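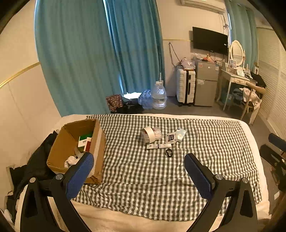

Home recording rules: is the 10 item limit a real standard?

kdespres
Draft rules for hand-held gripper sessions say no more than 10 loose items on the work surface, box within reach, pads checked every Wednesday. Where did 10 come from? I asked and got a shrug.

tipoki_w
Pads yes. The item limit is someone's favourite number. My bigger worry is the surface. A checked cover on a bed has folds in it, and small stuff like a tape roll or a carabiner sits differently every time you put it down. 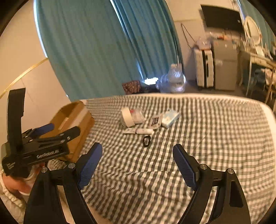
So if the rule says "flat, stable surface", either a bed fails or the rule means nothing. Pick one.

arvidl
Disagree. People pack on beds. Make everyone use a bench and you'll get neat, useless recordings.

tipoki_w
Fine, then write "bed allowed" and drop "stable". I'm not signing off on wording we all ignore.

kdespres
And two grippers? Draft says both pads in view at all times. I doubt anyone manages that for a whole session.

arvidl
We got about 70 per cent at Kernalley. I'd call it a target.

kdespres
A target isn't a rule. Taking it back to So-yul with the colour-coded comments, again.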